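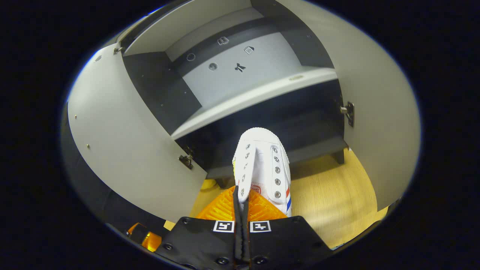 The Shoe Problem

29 December 2024

My mother could guess a guest's whole character from how they left their shoes. Side by side, toes to the wall: good family. One on its side, the other halfway down the hall: she would feed you, but she had concerns.

I have no such system. What I have is a hallway, and every March I promise it a better life. Last March I even bought a cabinet, a Prakance, which the box said would take 17 pairs. It may well, if they are all ballet slippers. My winter boots went in sideways and the door has stood open ever since, like it has something to tell me.

My neighbor Yavuz Kaplan owns two pairs. Brown for weekdays, black for weddings and the tax office. He came by for tea, looked at my floor for a while and asked how many people lived here now. One, Yavuz. Still one.

So this week, in that dead stretch after the holidays when you will do anything except answer email, I sorted the lot. Seven pairs are going. The hiking shoes stay, although the last hill I climbed was the parking ramp at Cadivside. The sandals I paid 90 dollars for also stay, out of spite. They hurt, and I intend to win.

White sneakers got their own shelf. I don't know why I own so many of them. They all looked different in the store.

The bag for the thrift shop is by the door. I have tripped on it twice.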